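Grurnell Water and Shore Forum > Wildlife and Levels > Is the mere really "moving"?

reedcutter_tom
Started this because the other thread got locked. The parish newsletter for April says Grurnell Mere has "moved east" and that the new wet ground by the Dabbas road is a natural shift and good for waders. I've walked that bank for most of my life and I don't buy it. Lakes don't wander off. Either more water is coming in or less is getting out, and I'd like to know which before we all start clapping about avocets.

My own peg at the boathouse end read 295 mm above the old sill stone when I went down at first light. Same peg, same stone as always.

Marram
295 against what though? You've never said what the sill stone is tied to. If the stone has sunk you'd get the same number with no extra water at all.

reedcutter_tom
Fair point, and I can't rule it out. But the stone would have to sink and the Dabbas road would have to flood by coincidence in the same month. I know which I think is likelier.

halfpintheron
Can I put in a word for the birds? Whatever the cause, there were 12 avocets on the flooded pasture when I went past with the dog, and I've never had more than a pair there. There's a little egret too, feeding right up against the settling pond at the treatment works, smell and all. I'm not going to pretend I'm sorry about it!

Marram
Nice, but avocets turning up on wet grass doesn't tell you the wet grass is healthy. They'll feed on anything with enough muck in it. I'd want to see them nest and stay before I called it good news.

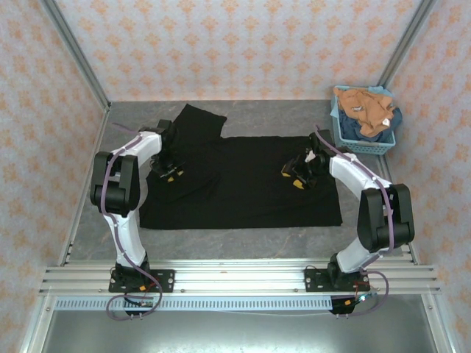
dotty_sandling
Which way does the mere drain now that the east side is under water?
Still out through the Jorano sluice at the south end, same as before. The flooded pasture has no outlet of its own, so it fills and drops with the mere and is always a bit behind it. I asked the drainage office on the phone and that's what I was told, then went and looked with a stick and a cork and it seemed right to me.

Marram
A stick and a cork, lovely. Did the office say when the sluice was last cleared?

dotty_sandling
They said it was "on the programme". I asked what that meant and was told it meant it was on the programme.

reedcutter_tom
There you go then. A blocked sluice pushes the level up and the water goes where the ground is lowest, and the ground is lowest by the Dabbas road. No moving lake needed.

D. Yatsenko
Danylo Yatsenko here, I wrote the newsletter piece. I'd like to defend it a little. The estate map of 1894 shows open water right across what is now the pasture, with the name Tristano Flash written on it. It was drained later. So when I wrote that the mere had moved east I meant it was going back to somewhere it had been. I still think "natural shift" is a reasonable way to put it.

reedcutter_tom
I've seen that map, it hangs in the library. It also shows a racecourse and two bridges that as far as I know were never built. I wouldn't lean on it too hard.

Marram
I'd be kinder to the map than Tom is. The soil on that pasture is black and peaty when you dig it, so there was water there at some point. What I don't accept is going from "was wet once" to "so it must be natural this time". Somebody dug ditches to dry it out. If the ditches and the sluice aren't looked after it floods again. I'd call that neglect.

D. Yatsenko
That's a matter of taste in words, I think. I'll look at putting a correction in about the sluice if the drainage office will confirm it in writing.

halfpintheron
Danylo, while you're at it, your piece said 1000 waders. Where did that come from? I'm out there most mornings and I've not seen anything like it.

D. Yatsenko
It was in a message sent to the newsletter. I should have checked it.

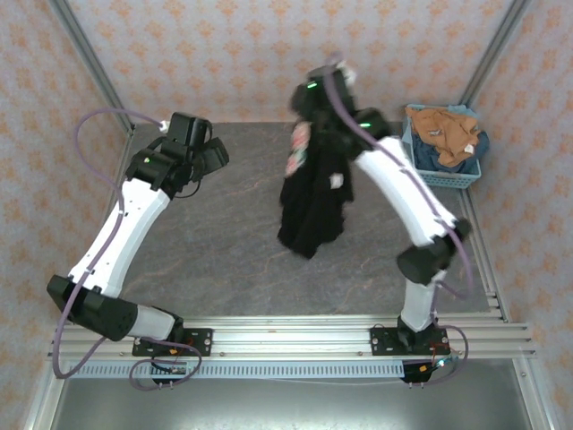 It'll come out of the next issue along with the line about the footpath, which I now gather is passable in wellingtons as far as the second gate. If anyone has their own bird counts with a time and a place against them I'd much sooner print those. Please don't round them up.

halfpintheron
Will do. Mine are all in pencil but you can have them.

dotty_sandling
Past the second gate it is NOT passable, please put that in as well. I lost a boot.

reedcutter_tom
Peg was down 4 mm this evening, no rain to speak of. Could be wind pushing the water up the far end. I'll read it again tomorrow before anybody says the sluice has been done.

Marram
And get a level on that stone.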